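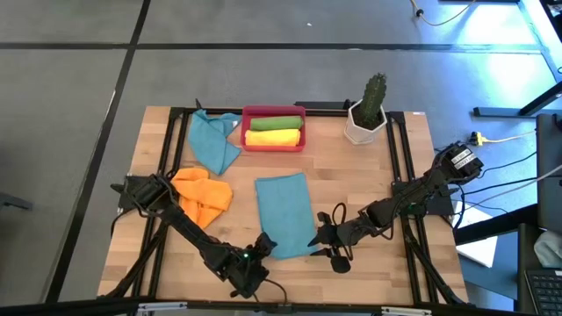

## 3. Test setup

We tested the Plider two-arm kit from Haslinger on the task we picked in our proposal, which is sorting and rolling small towels. The kit comes with two black arms, a black aluminum frame that sits on the tabletop, the power supplies, and the control software. We supplied the table and the computer.

The cloths come in several colors, with two of them light blue, to give the software some variety. A finished cloth is rolled and laid in the red tray at the back of the table. The rolls have to lie side by side, like the green one and the yellow one. An open towel, such as the blue one in the middle, has to be flat before either gripper takes hold of it. Crumpled cloths are the hardest starting point, and most of our failures began with one.

### 3.1 Assembly

The manual says one person can put the kit together in an afternoon. It took two of us, Andri Wallner and Vaida Ozoliņš, a day and a half. The arms bolt on easily. The cables took most of the time. The clips in the box were too small for the bundle at the wrist, so we left some slack there and checked that it did not catch when the arm turned.

The base screws worked loose twice in the first week. Haslinger support answered within a day and told us to use thread lock. We have had no trouble with them after that.

### 3.2 Teaching the task

We recorded 200 demonstrations by hand and trained with the default settings. The results were poor. The right arm often closed its fingers before it reached the edge of the towel. Reto Kälin suggested recording more starts from crumpled cloths, so we added more and stopped at 300.

### 3.3 Results

We ran 617 trials with the final model. A trial counted as a success only if the cloth ended up rolled and in the tray with no help from us.

| Result | Trials |
|---|---|
| Success | 479 |
| Failure | 138 |

The most common failure was a missed grasp on the first try. The second was a roll that came open over the tray. We did not measure speed in a careful way, but a person is much faster.

### 3.4 Would we buy it again?

Roswitha Gisler, our advisor, asked us to answer this directly. For a teaching lab, yes. The arms held up and the software installed on the first attempt. The manual needs work, especially the calibration chapter, where two of the steps are in the wrong order. We also think longer cables should be included.

We would not recommend it to a laundry or a hotel. The kit is not sold for that, and our failure rate is too high.

Ciarán Egan is keeping the trial logs and will hand them over to the next group with the spare gripper fingers.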